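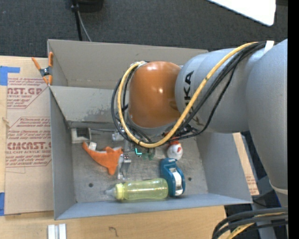
Dardo Riquelme

Pladix opens its remote teaching program to small manufacturers and repair shops

Pladix announced today that its program for teaching robot arms by demonstration, called Hadent, will accept outside companies from September. Until now the program was used only inside the Pladix workshop in Dandmont and with one partner, the packing company Menon.

With Hadent, a person shows the robot a task and the robot learns from the recorded movements. The person can do this in two ways. In the first, the operator holds the arm near the wrist and guides it by hand to the object. In the second, the operator sits at a desk, looks at the camera picture and moves the arm with a hand controller. Both kinds of demonstration are saved in the same format, so a company can begin with one and continue with the other.

The present work in Dandmont is about picking mixed objects from a metal-like bin with a KUKA arm and a gripper with metal fingers. The objects are chosen because they are different from each other: an orange stuffed sea animal, a baby bottle, a tape dispenser, a white toy that looks like a chicken. A soft toy changes its shape when it is gripped. A bottle can roll. A tape dispenser has a rounded body and has to be approached from the correct angle. An operator solves these problems without thinking much, and it is exactly this knowledge which is difficult to write in a program.

"For many years I wrote robot programs line by line, and each new object meant a new week of work," said Dardo Riquelme, who leads the Hadent program at Pladix. "Now I ask a colleague to show the robot how she would do it. She does not need to know what is a coordinate system. She needs patience, and she needs to be a little slow with her hands."

A normal teaching session takes 30 minutes. Pladix recommends to collect 100 demonstrations for each new group of objects before the first test, and to change the position of the objects after every attempt. Failed attempts are also kept. They are marked by the operator with one button, and the software uses them to learn which approaches should be avoided. The Dandmont workshop has so far recorded 998 demonstrations with the present set of objects, the greater part of them by remote control.

Emiliano Zapata, shift leader at Menon, was among the first operators from outside Pladix. He had no experience with robots before the training.

"The first morning I was moving too fast and the arm was always behind me," said Zapata. "My trainer told me to stop above the object, wait, and only then go down. After lunch it was already better. The soft things are still the hardest for me — from the screen you don't feel how strong you are holding."

Pladix is aware of this limit. The present hand controller gives no feeling of force back to the operator, and for fragile goods the company advises guiding by hand. A new controller with simple vibration is in preparation, but no date is given for it.

Companies that join in September will receive a training course of 4 days in Dandmont, the recording software, and remote support during the working hours of the workshop. They may use an arm which they already own, if its controller permits an outside connection. Pladix will check this before any contract is signed. The recordings made by a customer remain the property of the customer and are not mixed with those of other companies.

Applications are open now. Interested companies are asked to send a short description of their task, a list of the objects with their weight, and if possible a few photographs of the working place. Visits to the workshop can be arranged in the mornings, from 9 a.m., and visitors may try the hand controller themselves.

About Pladix

Pladix develops software and training for robot arms in handling and packing work. The company has its office and workshop in Dandmont.

Press contact: Dardo Riquelme, Hadent program, Pladix, Dandmont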